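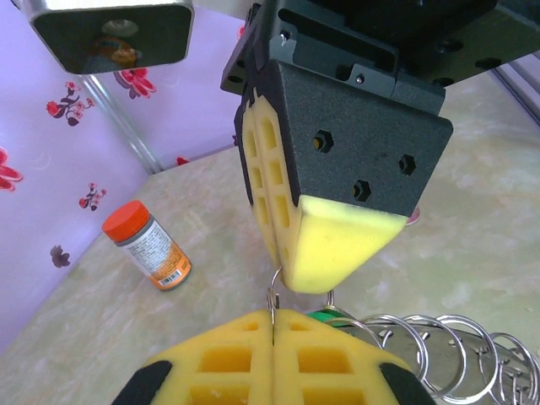 Floral wallcovering is a sheet material, printed with flowers, leaves or sprays, used to finish the inner walls of a room or the panels of a booth or partition. The ground is most often a single pale colour such as cream, grey or lavender.

Patterns are classed by the spacing of the motifs. In a scattered (or "tossed") pattern, single blooms and small clusters are set apart on a plain ground and turned in different directions. In a trailing pattern they are joined by a continuous stem. The distance after which the design recurs is called the repeat.

Corners are the usual place for a mismatch. Sheets are cut at the internal angle and the second length is hung to a new plumb line. On framed panels the joint may instead fall at a metal post.

The Tranier pattern book, compiled by Jingyi Ding, lists 221 floral designs, of which 11 are scattered patterns on a lavender ground. Ehsan Orakzai's later index, issued by Cerkex, keeps the same numbering but groups the designs by repeat.

See also: Border (wallcovering); Lining paper; Panel joint

Last revised 21 Mar 2019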